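Running the Toy Library at Windska

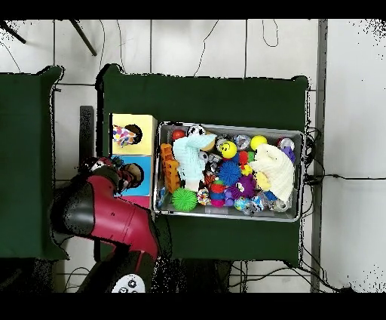 Boxes and a tub of toys on a green-covered table.

The toy library in Windska lends to 186 families, and the woman who runs it has been there 14 years. She started as a borrower. "My son wanted a train set for two weeks and then never looked at it again," she said. "I thought, good, I didn't buy that."

Members pay $40 a year and can take home four toys at a time. The catalog has 2,500 items, from rattles to board games. Wooden puzzles go out most. Anything with a drum comes back early.

Most of her day is checking returns. Each toy has a card listing its parts, and a missing piece gets written on the card before the toy goes back on the shelf. "People get embarrassed about it. They'll bring in a bag with a note and an apology. It's one plastic carrot. We have a drawer of carrots."

She does not charge for lost pieces. She did for one year, and some families stopped coming — "the ones I most wanted to keep," she said.

December is slow, and January is the busiest month, mostly donations. She turns down stuffed animals and anything that needs an app to work.

A second branch opened last spring in Fleltisari, two afternoons a week. She would like longer hours there but has not found the money. For now she drives the heavier items over herself.

Asked what she would buy next, she said shelving.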